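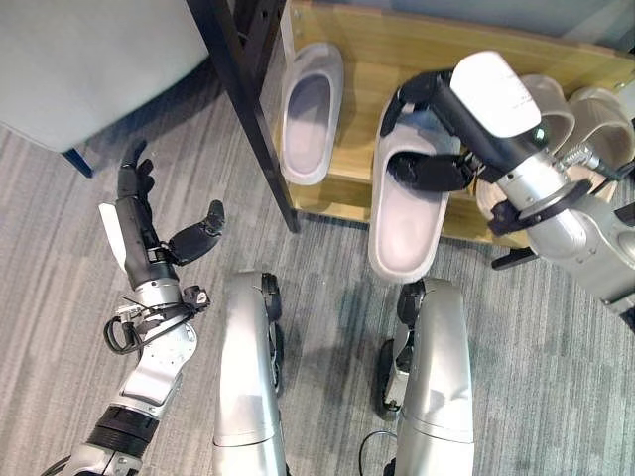 Guides > Working with robots > Shared spaces

Search guides Type a keyword

How to hand the slipper rack over to a robot (and keep your team happy while you do it)

By Kelly Fairclough
November 25, 2025

If you run a place where people change into indoor slides at the door, you already know how the entry looks by mid-morning. Ours at Wesdale was a mess for years. We have 163 pairs in rotation between the treatment rooms, the pool side and the staff area, and tidying them used to eat the first part of every shift and a fair bit of the last. Since May a humanoid has been doing most of it, and I'm still delighted every time I walk past!

What follows is the way we set it up, in the order I'd do it again. You don't need to be technical. You do need a patient floor lead and a few quiet afternoons.

Before you start

Write down what the job is now. I mean the real job, with all the little extras people do without thinking. When I asked our front-of-house crew to list what "tidy the shoes" meant, I got back wiping, pairing, pulling out the worn ones, checking sizes, and chatting to guests who couldn't find theirs. The robot was only ever going to do the lifting and placing. Seeing that on paper settled a lot of nerves, and it saved me from promising the owners something silly.

Talk to the people whose job it is before any equipment turns up. Cameron Merrick ran our mornings at the time and he asked straight out whether hours would be cut. I had the answer in writing from the owners, so I could read it to him. Get yours in writing too.

Step 1: Pick one rack

Start with a single rack in a single spot. We used the low one in the staff entry, where a dropped slide bothers no one. Leave the guest entry alone until everyone is bored with the staff one.

Clear a standing area in front of it that is wider than you think you need. Move chairs back, and tape down any mats. Carpet was fine for us, but loose runners were a pain and we got rid of them in the first week.

Step 2: Settle on one way for the slides to sit

Humans will put up with toes in, toes out, stacked, leaning, whatever. Choose one layout and have the whole team use it, including on the robot's days off. We went with pairs side by side, heel out. Take a photo of the rack done properly and stick it on the wall at eye level.

Keep to one style of slide if you can. We had leftover Makis sandals with a thin back strap mixed in with our plain wide-strap ones, and sorting those out by hand first made everything easier.

Step 3: Teach the grip

Our unit is set up through the Pirihi task board, and yours may look different, but the thinking carries over. Show it the pick-up you want over and over, with the slide in all the awkward positions people really leave them in: tipped on the side, upside down, jammed behind another one. Holding by the strap worked best for us. The strap is the easiest part to get fingers over, and the sole stays clear to go down flat.

Plan on 50 practice picks before you judge it. The early ones are slow and a bit comical, and then you look up from your coffee and there are four pairs lined up.

Step 4: Run it beside a person

For 2 weeks, somebody from the regular crew should be within reach of the stop button. Let that person keep the log. Ours had three columns: what it was handling, what went wrong, what we changed. Cameron got so into the log that he started drawing little diagrams, and most of our good fixes came out of them.

Don't hover, though. Stay outside the taped area while the arms are moving, and press stop before you reach in for anything. Every single time, even for one slide.

Step 5: Change the roster on purpose

The time you free up will vanish if you don't give it a name. We sat down together and moved it into guest welcome and a proper stretch break, which the team had been asking for forever. Kneeling and bending at the racks had been the top complaint at our staff meetings, so this part felt terrific.

Cameron now looks after the robot at both Wesdale and our smaller site, Danevetti, and his position description and pay were changed to match. If you're asking someone to learn new skills, please do the same.

Step 6: Keep a hand in

Once a month we do the whole rack by hand. It takes no time, it keeps newer staff from being stuck if the unit is down for service, and you notice things like cracked soles. At the last one we counted 162 pairs, so there is one pair out there somewhere. Check your lockers.

We use cookies to remember your settings on this site. Accept Manage choices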